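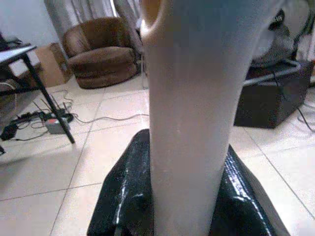

Kasilero lounge to reopen after floor and storage work

Wed 29 December

The ground-floor lounge at the Tisell building in Kasilero will reopen to tenants next week, once the last of the small items have been picked up off the floor and the furniture has been put back in its usual places.

The room has been closed since November, when a leak under the side windows got into the storage closet next door. Everything in the closet was moved out so the wall could be opened and dried. Most of it went into the lounge, and the lounge has been used for storage ever since.

Building manager Aurélien Lacroix said the wall was closed up and painted before the holiday. The closet now has four new shelves, two of them set low enough for tenants to reach without a step stool. Boxes with a tenant's name on them have already been returned.

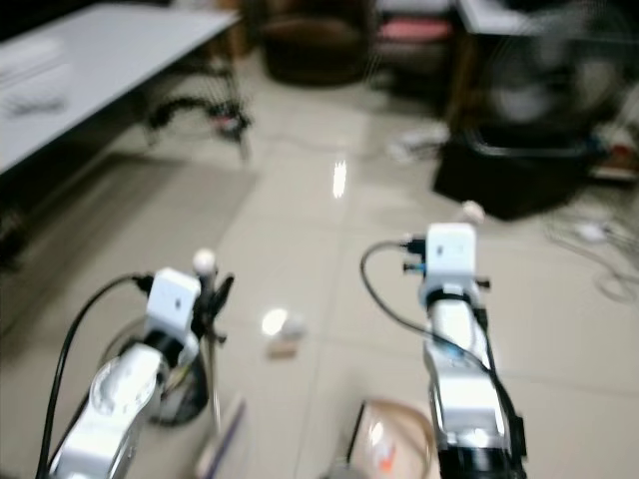
Work this week has moved to the lounge itself. The larger things are mostly sorted, but odds and ends from the closet got mixed in with supplies from the craft group and have to be gone through by hand. The beige tile has a high shine, and small pale pieces are easy to miss against it, so the floor is being done one section at a time. Anything that can't be matched to an owner will be kept at the front desk for two weeks.

The tile was not damaged by the leak. Nurnent, the contractor that did the wall, checked the grout along that side of the building and found no loose spots.
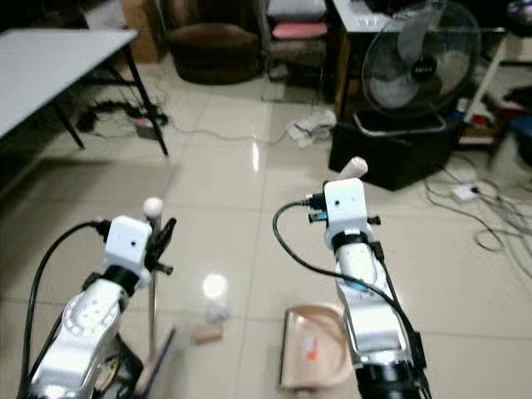

Seating will stay much as tenants remember it. A request to replace the chairs was turned down this fall because of cost, and the money went to the closet instead. The brown armchair by the back wall is being kept, and so are the cushions now stacked on the chair beside it, including the pink one. Lacroix said the cables under the white-topped table will be tied up and the power strip moved off the floor before the doors open.

The craft group, which meets in the lounge in the evening, has been using the laundry hallway in the meantime. It will return to its regular hours of 7 to 8 p.m. as soon as the room is ready.

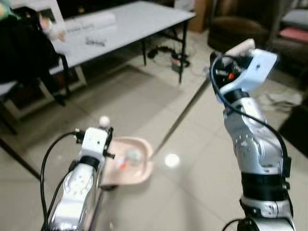

Hema Devadiga said the hallway had worked well enough for knitting but was too narrow for anything that needed a table, and that she would like to see the craft supplies get a shelf of their own in the closet. She also asked that the group be told ahead of time if the room has to close again.

Lacroix said one of the low shelves could be set aside for the group. Tenants who are missing something from the closet can leave a note at the front desk with their unit number. The Kiều Street entrance remains open during the work.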